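Coltlow Guest House, minutes of the owners' and staff meeting
July 4, 2026

We got started a few minutes behind, coffee in hand, and Maysoun Harb kindly took the chair. The June minutes were read and agreed to with one small fix (the new towels are for the second floor, as the second floor reminded us).
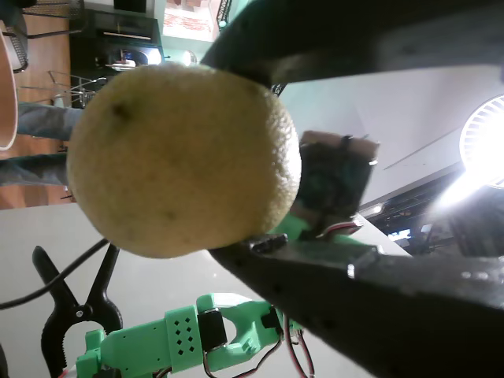 Nisreen Qaisi

Breakfast took up a good part of the morning, as it always seems to! Aurelio Valcárcel told us that 134 breakfasts were served in the last week of June, and that guests are still asking for something hot before the early buses. We agreed to open the dining room 30 minutes earlier through the summer and see how the kitchen feels about it. Kamala Thomas would like more fruit on the side table, with citrus whole and not sliced, and everyone was happy with that.

Raíssa Bragança has been talking with Bikeo about keeping bicycles by the side door for guests who want to ride out to Tarawneh Lake. They would leave us 2 to begin with, and we would hold the keys at the desk. Agreed, as long as there are helmets too.

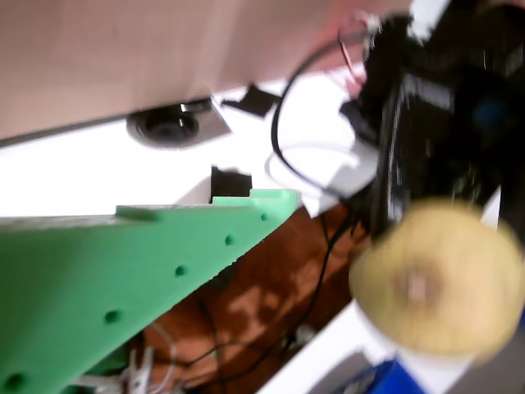 Room 29 came up next, and we were all glad to hear the painting is finished and it can go back on the booking page. Raíssa asked for one more night with the windows open first, and Maysoun thought that very sensible. The desk for that room is still to be picked, and Kamala, who likes the pinkish-beige surface with the long straight edge, would be pleased to have that color beside the white walls. Aurelio prefers plain white but said he could live with it. Kamala will ask Pridia for a price and bring it to our next meeting.

Maysoun thanked everybody warmly for a busy month, and we closed in time for the noon check-outs.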